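Bandeja de clasificación de componentes

Última actualización: 2021-11-21
Compartido 219 veces · 12 comentarios

Se llama bandeja de clasificación, o también cubeta de componentes, al recipiente bajo y abierto en el cual se separan las piezas electrónicas antes del montaje, de la reparación o del reciclaje. Se utiliza en talleres pequeños, en laboratorios de enseñanza y en las líneas de preparación de conjuntos. No debe confundirse con la gaveta apilable, que tiene el frente abierto y sirve sobre todo para el almacenamiento en estantería.

Denominación

En español el nombre no es uniforme. En España se oye con frecuencia «cubeta», en varios países de América se prefiere «charola» o «bandeja», y en los catálogos traducidos aparece a veces la palabra «contenedor», que es demasiado general. El manual de taller de Roscoe Calloway, traducido al español en la casa Drevitz, emplea «cubeta» para el recipiente de plástico y reserva «bandeja» para el de metal. Este artículo sigue la misma costumbre a partir de aquí.

Forma y materiales

La cubeta clásica es cuadrada o rectangular, de paredes bajas y con el borde grueso y redondeado. El borde grueso permite levantarla con una mano y da rigidez a la pieza. El fondo es liso, para que los componentes pequeños se puedan recoger sin que se enganchen sus terminales.

El color tiene función práctica. El amarillo hace buen contraste con las placas verdes, rojas o azules y también con los cuerpos oscuros de los circuitos integrados. Su desventaja es el brillo: el plástico pulido refleja la lámpara del techo, y en la zona del reflejo cuesta distinguir una pieza plateada. Con el uso se forman arañazos finos en el fondo, que no impiden el trabajo pero retienen el polvo.

La bandeja metálica, normalmente de acero inoxidable, se coloca en el centro de la mesa y recibe las piezas que pasan al paso siguiente. En los talleres de la firma Harms se adoptó en marzo la disposición de cuatro cubetas por puesto, dos a cada lado, con la bandeja entre ellas.

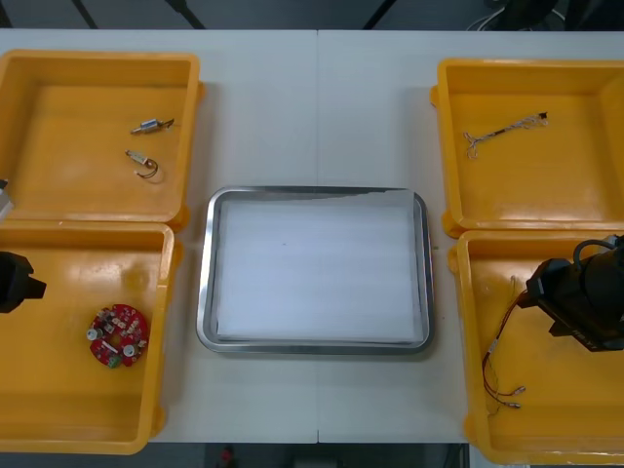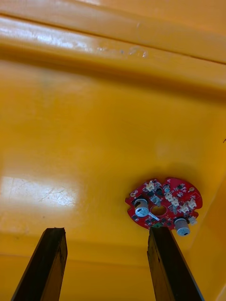
La separación por clases se hace según dos criterios, que no conviene mezclar en el mismo puesto. El primero es el tipo de pieza: placas, condensadores, motores, conectores. El segundo es el estado: pieza sin revisar, pieza aceptada, pieza rechazada. El sistema Simia, descrito en los cuadernos técnicos de Burkotau, combina los dos mediante una etiqueta en la pared exterior de la cubeta; la lista original comprende 568 referencias repartidas en 13 familias.

Las placas montadas se depositan siempre en una sola capa. Si se amontonan, los componentes de superficie pueden rayarse o desprenderse, y los condensadores cilíndricos, que sobresalen mucho, son los primeros en doblarse. Las piezas con cables se ponen separadas una de otra, con el cable en dirección contraria a la pieza vecina.

Limitaciones

El plástico común acumula carga electrostática. Para componentes sensibles se recomienda el material disipativo, que suele ser negro o gris oscuro, o bien poner una lámina disipativa en el fondo. Algunos autores consideran que las cubetas de color deben reservarse para la enseñanza y para piezas destinadas al desguace. Calloway no comparte esta opinión y las admite en la primera clasificación.

Limpieza

Se limpian con un paño sin pelusa y alcohol isopropílico, previa comprobación en una esquina de que el plástico lo tolera. Los disolventes fuertes, como la acetona, pueden dejar el fondo mate y algo pegajoso.

Véase también

Gaveta apilable
Descarga electrostática
Puesto de soldadura

Contacto · Volver arriba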